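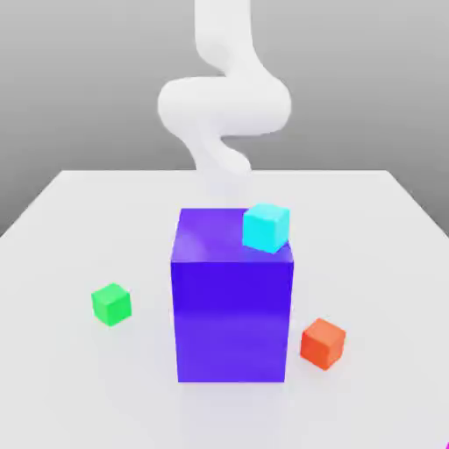
Rendered view: white tabletop with coloured block.

Gredex Worktop Panel, matt white

Product group: bench and table surfaces
Maker: Gredex
Supplied by: Firkitz
Sold as: single panel, without legs or frame

The Gredex panel is a flat, solid-core worktop for light assembly, packing, inspection and teaching benches. It is sold as a bare top and can be fitted to the Firkitz fixed frame, to the Vudulham folding trestle, or to any existing frame that gives support along both long sides. The surface is matt on the upper face and plain on the lower face. Both faces are sealed, so the panel may be turned over once the first side is worn, although the lower face marks more easily and has no guarantee against staining.

Length and thickness

Standard length is 2000 mm. Other lengths are cut to order from the same sheet and are charged at the full sheet price plus one cut. Offcuts are not sent unless asked for at the time of order. The core is the same in every length. Panels are measured after edging, and the stated length includes the edge strip at both ends.

Edges

The two long edges are rounded on the upper side. The short edges are square, so that panels can be butted together in a run. If a panel is to stand alone, order the end strip, which is glued on at the works and cannot be fitted later with the same finish. Cut edges exposed on site must be sealed before use. A small tin of edge sealer comes with every panel that leaves the works with a cut-out.

Load

An evenly spread load of up to 10 kg per shelf bracket may be hung from the underside using the Harawira bracket. Heavier items should be carried by the frame. The top must not be used as a step. Vices and clamps with a bare metal foot need a packing piece below, as the lower face will dent.

Fixing

Each panel has 4 fixing points, one near each corner, with threaded inserts already set in the lower face. Bolts are supplied. Tighten by hand and then a half turn with the key. Do not use wood screws in place of the bolts. Where the frame does not line up with the inserts, use the Harawira slotted plate, sold separately, which gives some movement in both directions.

In a run of two or more panels, fit the joining strip before the bolts are tightened. Level the whole run first. A step at the joint is nearly always a frame fault, and planing the edge of the panel ends the guarantee.

Cut-outs

Round holes for cables can be made at the works. Give the position from the left-hand short edge and from the front edge, looking down on the upper face. Drawings marked from the lower face are returned. Holes may not be placed within a hand's width of a fixing insert. Square cut-outs are made with a small radius in each corner and are quoted for separately.

Cleaning and care

Wipe with a damp cloth and mild soap. Dried glue can be lifted with a plastic scraper. Strong solvents dull the finish and leave a patch that shows under side lighting. Scouring powder and wire wool must not be used. Felt pen should be removed the same day. Hot tools need a stand.

Slight change of shade between panels from different batches is normal. For a matched run, order all panels together and note "one batch" on the form. Panels added later can be matched only by eye.

Delivery and storage

Panels travel flat, face to face, with a paper sheet between. Check both corners at each end before signing. Store flat on at least three bearers, indoors, and leave the panels unwrapped in the room overnight before fitting. Do not lean them against a wall.

Guarantee

5 years on the core and the glued edges, for indoor use. Surface wear is not covered. Claims need the batch label from the lower face, so do not peel it off when fitting.

Related items

Firkitz fixed frame
Vudulham folding trestle
Harawira bracket
Harawira slotted plate
Joining strip, matt white
Edge sealer, small tin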